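Washing and Drying Dark Towels So They Stay Absorbent

Dark cotton towels lose color and pick up lint faster than pale ones, and most of the damage comes from too much detergent and too much heat. The method below is for a front-loading machine with a 20 lb drum. It assumes plain cotton with no metallic trim.

1. Sort and check
Keep navy, black and charcoal together, away from anything white or newly bought. Look along the stitched edges before loading. A loose thread should be trimmed flush with small scissors, never pulled.

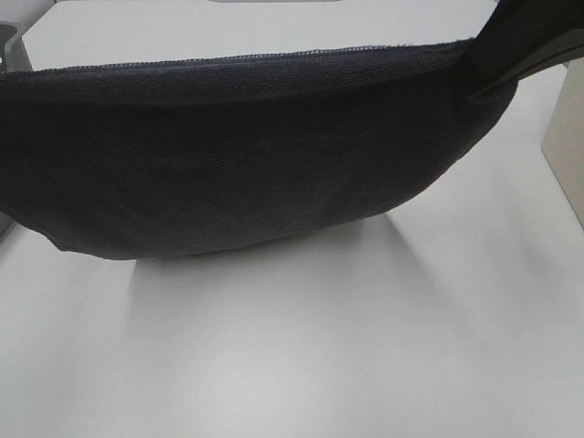
Stitched edge on dark navy cloth.

2. Load and dose
Fill the drum to two thirds. Use half the detergent dose printed on the bottle, and skip fabric softener entirely; it coats the loops and they stop taking up water. In hard water areas add half a cup of white vinegar to the softener drawer every eighth wash. Never combine vinegar with bleach.

3. Wash
Cool or warm, normal cycle, with one extra rinse. Residue left in the pile is the usual cause of a stiff towel. Spin speed can go high - cotton loops tolerate it - and a faster spin shortens drying considerably.

4. Shake out
Take each towel by two corners and snap it twice. Wipe the folding surface with a damp cloth and let it dry first, as lint from a previous pale load shows up at once on navy.
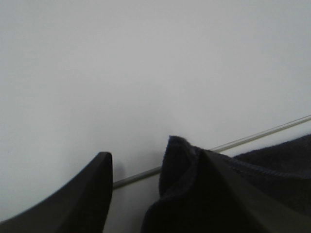 5. Dry
Tumble on low with two wool balls and clean the lint screen halfway through. For line drying, hang in shade by the short hem and turn once. Stop when the hem feels dry to the touch; the hem is the last part to finish.

6. Square up and fold
Hold the short hem at both ends, pull it straight, and lower the towel onto the table from the far end. Smooth toward the hem, fold in thirds lengthwise, then in half.

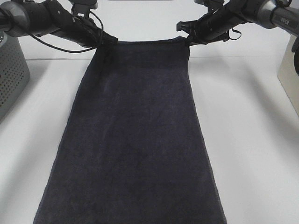

Lilla Pálfi writes that a half dose left her gym towels smelling sour, and that a single hot wash with no detergent at all cleared it before she went back to warm cycles.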